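Subject: Re: [hosura-list] Block-in-basket for the August open day
Date: Thursday, February 19, 2026

On the Hosura list, the Hosta group wrote:

> Good news from our end. The block task is done as far as we're
> concerned. 19 goes, 19 in the basket. We think it should be the
> main event for August and that the Itard team should drop the
> sorting task and help us polish this one. Any objections?

Yes, a few.

19 out of 19 sounds lovely, but I'd like to know what changed between goes. Was the block put back on the same spot each time? Was the basket moved at all? If you set everything down by hand in the same place and play back the same moves, you've tested the motors. I've got no quarrel with the motors.

I looked through the pictures in the Pálfi folder before writing this, and it's the same sort of layout over and over. Number 1467, for those who can't open the folder:
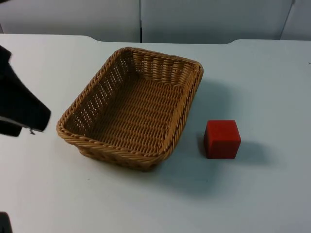 Basket, block and left gripper, no. 1467

White table, one bright red cube, nothing else to pick up. A cube with clear space all round it is about the kindest thing you could ask a gripper to find. Put a second red thing next to it, or something the colour of the basket, and then send us the score again.

The basket bothers me more. It sits at an angle, which is fine, but I can't find anything in the write-up on how the arm is told where the rim is. The rim is a thick braid. If the cube clips it on the way over, does that count as a miss, or do you start again and leave it off the sheet? Last year we had a team doing the second and calling it a full score, and it took us most of an evening to sort out.

What I'd want to see before August:

60 goes, with the basket turned between them by someone from another team. All of them written down, bad ones too. No more than 4 restarts, and each one noted with what went wrong.

If it still does well after that, I'll happily back it as the main event. Until then I'd ask the Itard team to carry on with sorting. It's slower and it drops things, but at least we know how often.

Could someone from Hosta also put the rules sheet up again? The link in your last message goes to the old one.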